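3.2 Collecting the demonstrations

All demos were recorded by remote control, operator wearing the headset, at the Runitz site during May. Two modes. In the first the operator drives both arms through the Olla interface; in the second a person takes the wrist and moves it by hand, gravity compensation on. We kept the second mode only for the soft objects, where remote grasps tended to squeeze too late.

Objects were placed on a bed-height surface, pose changed between episodes. Soft toys were the hard case: no flat faces, short limbs, tags that catch on the fingers. Operators were told to approach from above and close slowly — no other instruction given. An episode ends when the object is released or after 27 seconds, whichever is first.
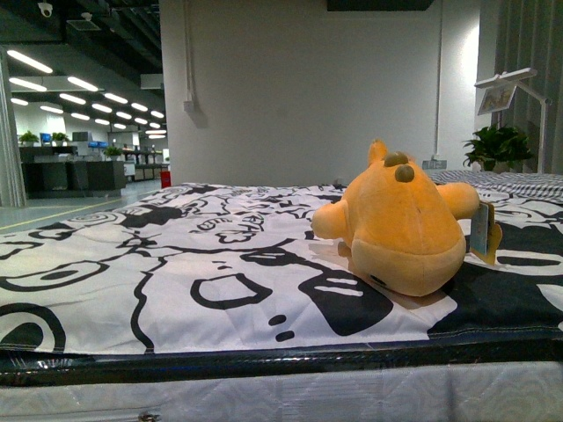
Figure 4. Plush toy lying face-down on a mattress with a black-and-white printed cover; head-camera view.

Patterned covers were left on on purpose. Early policies trained on plain sheets (see Ursu baseline, Section 4) went for dark print as if it were an object edge. Mixing covers helped, not fully.

In total 3,626 episodes, 17 object types, 7 operators. Episodes with dropped frames were removed before training, no other filtering. Failed grasps stay in if the operator recovered within the same episode; we think these are usefull, and the Pasevness ablation in Section 5 tests that directly. Hand-guided and remote episodes share one action format — end-effector deltas plus gripper width — so no mode label is passed to the policy.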